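Local Bruro, rez-de-chaussée : fiche de contrôle sécurité
Visite du 21/04/22, surface 105 m²

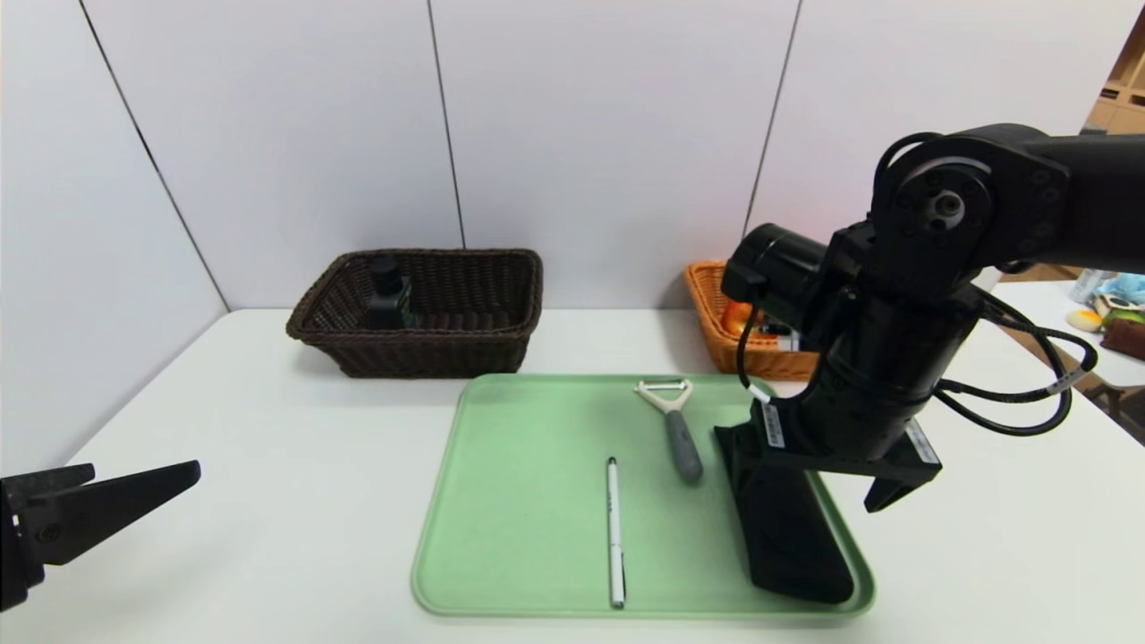
Réponse de Tamitz, reçue après l'envoi de la première version : les deux extincteurs du couloir ont été vérifiés en décembre, l'étiquette est au dos. Merci de corriger le point 2.

1. Issue de secours côté cour
Conforme. La porte s'ouvre sans clé. Joint bas usé, à changer.

2. Extincteurs
Conforme après correction (voir réponse). Retourner les appareils pour que l'étiquette reste lisible.

3. Éclairage de sécurité
Non conforme. Le bloc au-dessus du tableau électrique ne s'allume pas au test. Référence à commander chez Sisell : 517.

4. Tableau électrique
Conforme. Dégagement devant la porte respecté. Repérage des circuits à refaire au propre, l'encre a passé.

5. Petits ustensiles coupants
Conforme. Éplucheurs et couteaux à ranger en fin de journée, lame protégée.

6. Produits d'entretien
À surveiller. Un bidon Oyewole sans bouchon dans le placard sous l'évier. Aucune denrée à proximité.

7. Sol et circulations
Non conforme. Le passage vers la réserve est réduit de 40 cm par des cartons. À dégager avant la prochaine visite.

8. Trousse de secours
Conforme. Compresses à compléter.

Points 3 et 7 à lever en priorité. Envoyer le bon de commande du bloc avec la fiche signée.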